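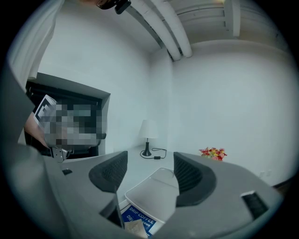 Our project was a web map of creek flooding in the Tautahi catchment, built over one term so that people living near the water could check their own street. We started with 371 flood reports that residents had sent in on paper over the years, and typing them up took far longer than any of us had guessed! Most of that happened at the long bench in the mapping lab, where a blue packet marked DRIP COFFEE was as much a part of the project as the keyboards.

Cleaning the data

Plenty of the reports gave a landmark and no address ("behind the old dairy", "second bend past the bridge"). We matched these by hand against the aerial photos and threw out any we couldn't place within 300 metres. The rest went into a point layer, coloured by the depth the resident had written down. Seeing the points line up along the old creek bed for the first time was a real thrill - the channel was filled in decades ago, but the water still goes there.

Building the map

We made 2 versions. The first ran on Skerico, which drew the points beautifully but crawled on a phone once rainfall was switched on. The second used Durkuvow, with the rainfall grid cut into tiles beforehand, and it loads in under 5 seconds on the slowest phone in our group. We also added a slider for the centre of each storm, which was great fun to program and probably needs a better label.

Still to do

The Kistirari end of the catchment has hardly any reports, so the map looks dry there when it may not be. We'd love to run a mail-out in June and fill that gap before the next group takes over the code.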